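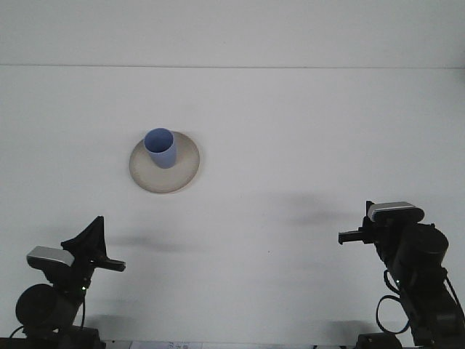 Cup on the plate, both grippers off to the sides.

December, 9 p.m. Spent most of the day on the bench rules for the Filldale table. The old sheet had 8 rules and people followed the 3 they could remember. I want something short enough to read while standing up.

First rule stays as it was: no hands over the table while either arm is powered. I added that a still arm counts as powered. Second, both arms go back to open fingers before anyone changes the objects.

The rule on holding took longest. Dudek wants one arm to carry and the other to keep clear until the object is down. Gasent allows both to move if the paths don't cross. I went with Dudek.
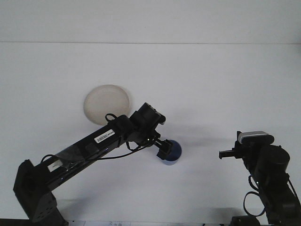 Photo: Filldale bench log

The ball is the piece I worry about with that rule, as it can roll if it gets let go too high. I wrote "lower, then open" and left out a height. Will ask Brusterska what they use.

Also put in a line about cables - check the loops before each session and log it. We are at session 306 and the log has 2 cable checks in it. That has to change.

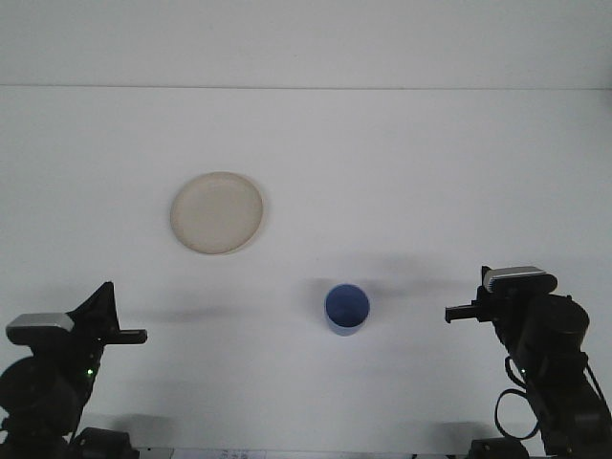
Plate and cup apart, fingers open on both arms.

Still to write: who signs off a restart after a stop. Print the new sheet tomorrow morning and take the old one down.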